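Dultora-Greif – Datenkarte

Stand: Mai 2019

Inhalt
Demonstrationen zum Umsortieren von Obst und Wasserkastanien, aufgenommen mit handgeführten Greifern. 3000 Episoden, davon 292 als Testmenge zurückgehalten.

Methode
Die Policy (Jireris) sagt relative Greiferposen und die Öffnungsweite voraus. Trainiert wurde nur auf Bilddaten – Kraftwerte liegen nicht vor.

Ergebnis
Ab rund 2000 Trainingsepisoden steigt die Erfolgsrate auf der Testmenge kaum noch. 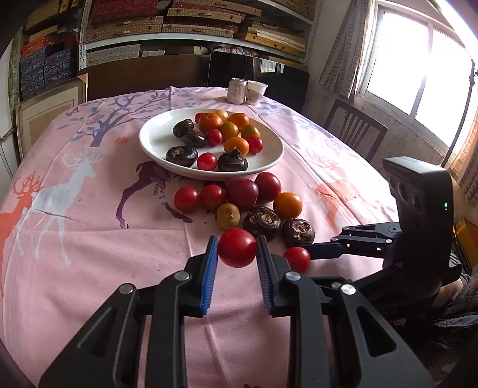
Lesezeit: 1 Minute

Kirschtomate zwischen den gerippten blauen Fingerpads, dahinter der Teller mit weiteren Früchten. Rechts der zweite Greifer.

Bekannte Einschränkung: Überbelichtete Fenster im Hintergrund sind nicht maskiert.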